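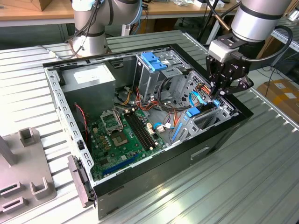 Replacing a power supply in a tower case

Filed under: Guides > Desktop hardware > Power

These steps cover a standard ATX supply in a mid-sized tower. The job takes 27 minutes at an unhurried pace, plus testing.

Before you start

Add up the load. The office machines at Stultomside draw 110 W when idle and 179 W with the processor and graphics card both busy. A 200 W unit would run them, but with very little margin at start-up, so we fit something larger. Check the length of the new unit against the space behind the bay as well – the long Dirico models foul the drive cage in older Caruso cases.

Removing the old unit

Shut down the system. On Fedora, use:

sudo systemctl poweroff

Switch off at the back, pull out the mains lead and hold the power button for a few seconds. Take off the side panel and lay the case flat with the open side up.

Unplug the 24-pin board connector first, pressing the clip in fully before pulling. Follow with the processor connector, then the drives and any graphics card leads. Pull on the plug and never on the wires. If a drive plug is tight, ease it from side to side along its length.

Undo the four screws at the rear while supporting the unit with your free hand. Lift it out together with its cables. Do not open the metal housing; the capacitors inside can hold a charge for some time.

Fitting the new unit

Turn the fan towards the vent if the case has one. Start all four screws by hand, then tighten them in diagonal pairs. Route the processor lead before anything else, as it is usually the shortest. Modular cables from another make must not be reused – the plugs may fit but the pin order can differ.

Testing

Leave the panel off for the first start. Check that the fans turn freely and that all drives are listed:

lsblk

If nothing happens, check the rear switch, then reseat the processor connector. A machine that starts and stops within a second often has a loose board plug or a short. Disconnect the mains again before touching either.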